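Can a robot do the chores yet? Your questions answered

Last updated 10/30/22

We get a steady flow of letters from readers who want to know whether they should wait a year or two and let a machine do the work. Some run small workshops, some have a sink full of dishes. Hertta Laitinen has gathered the most common questions on this page and Ekow Essien, who looks after our workshop section, has helped with the answers.

Is there a robot I can buy today that will do general housework?

No. You can buy machines that do one job each. A robot vacuum will keep a flat floor fairly clean if you pick things up first. A robot mower will cut a plain lawn. There is nothing on sale to households that will clear the table, wash up, put the plates away and then fold the towels, and we don't expect to be able to change this answer soon.

What about the videos I've seen?

Many of them are real, but ask three things of any video. Is it played at normal speed? Is a person steering the robot from somewhere else? How many goes did it take? A clip of a shirt being folded may be sped up several times over. If the maker doesn't say, assume the kindest reading is the wrong one.

Why is a car factory full of robots when my kitchen has none?

A car factory is built for the robots. The parts arrive in the same place and facing the same way every time. The arm repeats a movement that was worked out in advance, and there is usually a fence to keep people out. Your kitchen is arranged for you, and it changes between breakfast and lunch.

Can a robot press a button on an ordinary control box?

Yes, this is one of the more promising shop-floor jobs. A lot of older machines are started and stopped with push buttons and have no data connection of any kind. If a robot can work the same buttons a person does, the machine doesn't need rewiring. A hand with a separate index finger is well suited to it, and so is a simple rubber-tipped rod.
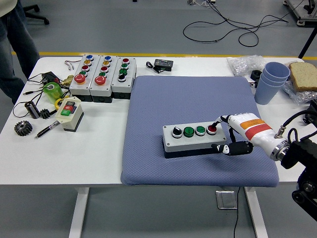
Index finger at the red button, with the thumb curled beneath.

The difficulty lies in the details. The robot has to find the right button among several that look alike, come at it straight, push far enough for the contact to close and then let go. People do this by feel. A robot without good touch sensing in the fingertip has to judge it from the camera and from the load on its motors, and small errors in position matter a great deal on a small button.

Is a switch that turns harder than a button?

Usually, yes. A button needs one push in one direction. A selector switch has to be gripped or nudged round, and it has to stop at the right position without being forced past it. The box may also shift while the switch is being turned, so something has to hold it still. On a real machine the box is bolted down, and that removes one problem.

Does it matter if the work area is untidy?

It matters less than it did. Older systems needed a bare surface and good lighting. Newer ones can often pick out the thing they want from among tools, tape, cables and whatever else has been put down. They still make mistakes with clear plastic, shiny metal and objects that overlap.
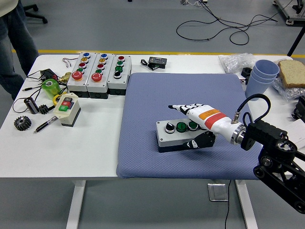 If you are thinking of a trial in your own workshop, tidy up for the first week and then stop tidying. You'll learn more from the second week. Write down every time someone has to step in, and what they had to do. Suppliers will give you a success rate, but the number of times a person had to walk over is the one that affects your wages bill.

Should a robot be trusted with an emergency stop?

No. An emergency stop is there for people, and it must work when everything else has failed. Keep it within reach of whoever is standing nearby and keep the robot's normal job well away from it. The robot needs a stop of its own too. If you are in any doubt, speak to someone qualified in machine safety before you switch anything on.

How long does it take to teach a robot a new task?

It depends on the method. If the task never varies, a trained person can set up an arm in an afternoon. If the robot has to cope with change, it is often taught by showing: a person guides it through the job again and again, and software learns from the recordings. Lehtinen, a small packaging workshop we visited, recorded up to 400 attempts before its arm could load a carton well enough to leave on. It did 111 cartons on its first full shift — a person on the same bench would have done a good many more.

Was it worth it for them?

They think so, on balance. The arm runs in the evening when the bench would otherwise stand idle. Two people still check the cartons in the morning. They had hoped to use it for labelling as well and have given that up for now.

Which household chores are closest?

In our view, in this order:

Moving things from one known place to another, such as cups from a table to a tray
Loading a dishwasher with sturdy, ordinary crockery
Wiping a clear surface
Folding towels
Folding clothes

Cooking is much further off. So is making a bed with a person's usual amount of bedding on it. Food is awkward in general. A slice of bread squashes and tears, and no two are quite the same size.

What is Mindside, and have you tested it?

Mindside is a planning program that sits between the camera and the arm and decides what to do next. We tried it for a few days with plain instructions such as "put the cup on the left". It understood most of them. It did less well when we moved the cup after it had started — it carried on to where the cup had been. We plan to try the newer version in November.

And the Flillar and the Kandodine?

The Flillar is a two-finger gripper. It is cheap to repair and does well with boxes and tubs. The Kandodine is a hand with five fingers, and it can work switches and handles that the Flillar can't. It also has far more to go wrong. For most shop-floor jobs we would start with the simpler one and only change if the job demands it.

Will it put people out of work?

Some tasks will go, mostly the dull and repeated ones. We had 2,534 replies to our last reader survey and 124 of them came from people who work beside a robot arm. The commonest complaint was about having to look after it with no extra time allowed for doing so. If you are bringing one in, put those minutes in somebody's day from the start.

Should I wait before buying a new dishwasher?

No. Any household robot that does arrive will need a dishwasher to load.

Can I send in a question?

Please do. Use the form at the foot of the page and tell us whether you are asking about a home or a workplace. We can't advise on faults with a particular machine, so please go to the maker for those.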